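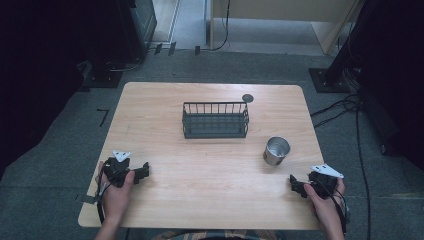
Wire basket and metal cup on the light wood table

From: Vaida Grīnberga
To: Drinwood Letter Swap list
Date: February 2019
Subject: Re: How do you keep up with your replies?

Hello Chin-lung, and hello everybody,

Chin-lung Wan wrote:
> I came home from Gokville to a pile of 49 unanswered letters
> and I feel terrible about it. Some go back to before
> Thanksgiving. Do I answer oldest first? Do I send everyone
> a postcard and beg for mercy? How do the rest of you manage?

First of all, please don't feel terrible! I have been swapping letters since I lived in Bundham, and my own worst pile was 136, the winter my mother moved in with us. Not one person was cross with me. Two of them wrote back to say they had been hoping I'd be slow, as they owed letters to half the county themselves.

I would not go oldest first. I tried that and got stuck for two weeks on a nine-page letter about a boundary fence, and meanwhile the new mail kept coming. Now I read everything again over a weekend (with a pot of tea, and a second pot after that) and pull out the ones where somebody is ill, or grieving, or has asked me a real question. Those get a proper answer. The others get a single page, both sides, and I stop when the page is full even if I'm in the middle of a story – they can have the rest next time.

Postcards are fine too. Mrs. Eglītis, who taught me to write a decent letter in the first place, sent almost nothing else in her last years, and I have kept every one of them.

One thing I do now that I didn't use to is write the date I received a letter on the back flap, in pencil. It saves so much squinting at postmarks.

On the other matter, the stamps: I still have 147 of the older ones from the January order, all good for mailing, and I'm happy to split them up for anyone who is running short. Write to me off the list with your address and how many you'd like. Chin-lung, you get first pick, as you'll plainly be needing them.

And do tell us how Gokville was. You only gave us one line about the ferry!

Warmly,
Vaida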